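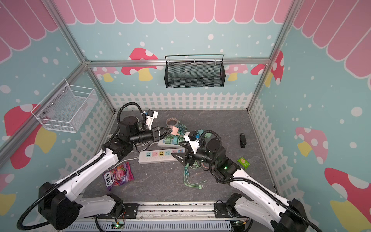
The two arms and the power strips, left arm holding the pink plug piece.

21 Mar 2020

Long session at the club. Mervyn had the left arm and I had the right. The task for the term is still the plugs: pick one up, line it up over the strip, press it in. Mine did very little today except hover near the front strip while he worked.

We logged 50 tries before we stopped, which brings the total to 153. Thandeka keeps the sheet and wants a note next to every miss, so I wrote "angle" so many times I switched to "A". She says that's fine as long as I put a key at the top.

The pink one gives the most trouble. The gripper takes hold of it well enough, but it turns a little on the way over and then won't sit straight. Pieter thinks we should come down slower for the last part. Mervyn wants to change the grip instead and take it lower on the body. We agreed to try Pieter's way first, 5 tries, then Mervyn's.

The cables need sorting. I keep steering the right arm wide to miss them and that costs time. Asked Hatice if we could tape them down. She said to leave them until she has checked with Adelino, who wrote the task sheet.

Koritz, the other team, are 7 tries behind us. Their notes are neater.

Had toast when I got home. Have to copy out the key for Thandeka and send her the times for the second half.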